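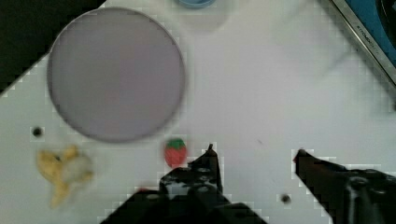
False-closure fault

A false-closure fault is a failure of a two-finger robot gripper in which the controller reports that an object is held when the fingers are empty or have closed only on the edge of the object. The arm then carries out the rest of the task with nothing in its grip, or drops the object on the way. The term came into use at the Shenoy test laboratory, where the fault was first logged on a tabletop bench used for pick-and-place work with kitchen items and play food. It is also called a phantom hold in Jikeck service notes.

Cause

Small electric grippers often have no touch sensors in the fingers. The controller decides whether an object has been gripped from two values, finger position and motor current. If the current rises past a set limit before the fingers reach their fully closed position, the object is taken to be held.

The method works well with hard objects. It is less reliable with soft ones such as plush and felt, which compress by an amount that changes with the point of contact. It also fails when friction in the finger drive grows large enough to raise the current by itself. In the Shenoy case the friction came from a cable clamp that had been tightened against the wrist housing. The clamp bent the housing slightly and pressed on the guide of one finger, so that the finger slowed at the same point in each closing stroke. The controller read the rise in current as contact.

Hanging objects make the fault worse. A soft object on a hook or peg can swing away from the first finger to touch it, and the short current peak from that touch may be enough to set the hold flag. 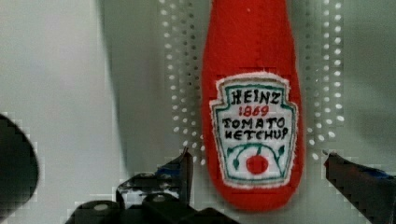

Detection at Shenoy

The laboratory ran 2,826 grasp attempts on the bench before the fault was identified. The controller marked 1,242 of them as successful. When Feven Shiferaw compared the log with the recorded video, 274 of the marked successes showed open space between the fingertips and the object, or an object left behind after the arm had moved off. Most of these involved plush items. Toy fruit came second, mainly where the fingers had met the leafy end of a strawberry and slid off.

The first explanation was a timing error in the Wemix motion software, and a patch was installed in March. It had no effect. Clyde Crenshaw then ran the gripper through 60 empty closing cycles with the arm parked, and the current peak appeared at the same finger position in every cycle. Loosening the clamp removed it.

Safety

A false closure is usually classed as a loss of function with no direct hazard. It becomes a safety matter when later motion depends on the hold flag. On the bench, a true flag allowed the arm to lift at full speed and to pass over the plate, the bowl and the colander without slowing.

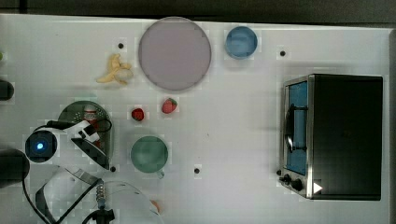

With the flag wrongly set, an object pinched at one edge could be thrown clear during this move. The force limit at the wrist did not help, as the load on the arm was lower than expected and the limit only checked for values that were too high. A report by Nandi Msimang recommended a lower limit as well, so that a missing load would also stop the arm.

Prevention

The usual measures are:

Running an empty closing cycle at the start of each shift and comparing the current curve with a stored one.
Checking the finger position again after a short lift.
Holding speed down until the second check has passed.
Routing cables so that no clamp bears on the gripper housing.

Sorkine, the maker of the finger drive, later added the empty cycle to its startup routine. Units with the older control board do not have enough memory to store a curve and must be checked by hand.

See also

Slip detection
Grasp planning
Stall current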